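Cuaderno de taller, septiembre, 16:20
Doblado de camisetas encima de la cama

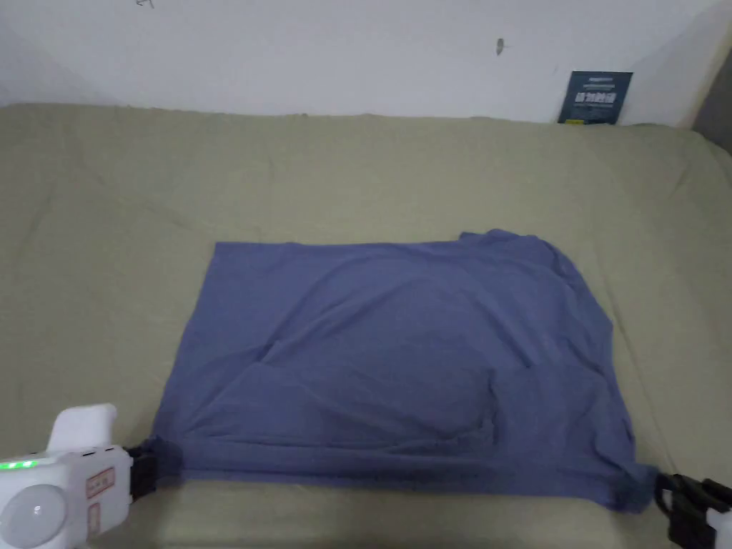
Sigo con lo de ayer, que lo dejé a medias porque se me hizo tardísimo. La duda era si merece la pena doblar sobre la cama o volver a la mesa larga, y después de toda la tarde con camisetas creo que me quedo con la cama, pero con la sábana bien tirante. La sábana verde salvia va estupenda para esto: las prendas azules se distinguen enseguida y los bordes se ven sin tener que encender la lámpara (¡que calienta una barbaridad!).

Lo que me trae loca es el algodón fino. La camiseta azul violáceo es de las blanditas, de las que hacen ondas con solo mirarlas, y si la extiendo deprisa me queda siempre una arruga en el centro que luego sale en el paquete terminado. Probé a alisar con la palma desde el cuello hacia abajo y mejora bastante. Desde el bajo hacia arriba, en cambio, se me amontona todo en los hombros y tengo que empezar otra vez.

Orden que estoy usando ahora, por si alguien retoma esto:
Extender y alisar.
Meter las mangas hacia dentro.
Tensar el bajo por las dos esquinas a la vez.
Doblar a lo largo y después en 3.

Lo de tensar las dos esquinas a la vez parece una tontería y es lo que más se nota. Tirando primero de una y luego de la otra, el bajo se va en diagonal y ya no hay quien lo cuadre. Las mangas siguen siendo mi punto flojo: si la manga va remetida de cualquier manera, el hombro hace bulto y ese lado nunca queda recto. Tengo que mirar si es mejor meterla antes de alisar o después. Hoy lo he hecho de las dos formas y no me atrevo a decir nada todavía, con tan pocas prendas sería inventármelo.

Enikő Vörös pasó a media tarde y dice que ella doblaría todo con la plantilla de cartón de Ladefoged y se dejaría de historias. Le hice caso un rato. Con la plantilla el ancho sale clavado, eso es verdad, pero al retirarla se arrastra la tela fina y vuelvo a tener la arruga de en medio. Para las gruesas sí la usaría. Enikő no está de acuerdo y quedamos en repetirlo juntas con el lote de Hudum, que trae algodón más pesado.

Tiempos: en la cama tardo roughly, perdón, más o menos 40 segundos por camiseta cuando no me lío. No he cronometrado la mesa y debería.

Las dobladas las dejo en la balda de arriba, en 2 montones, finas a la izquierda y gruesas a la derecha. Por favor, no mezclarlas, que luego me paso la mañana tocando telas para saber cuál es cuál.

Pendiente:
Planchar la sábana de repuesto (está hecha un acordeón).
Preguntar en Droltach si les quedan cajas bajas, las altas me deforman el montón.
Probar la manga remetida antes y después, esta vez apuntando cada prenda.
Buscar la cinta métrica, que la tenía en el cajón y ya no está.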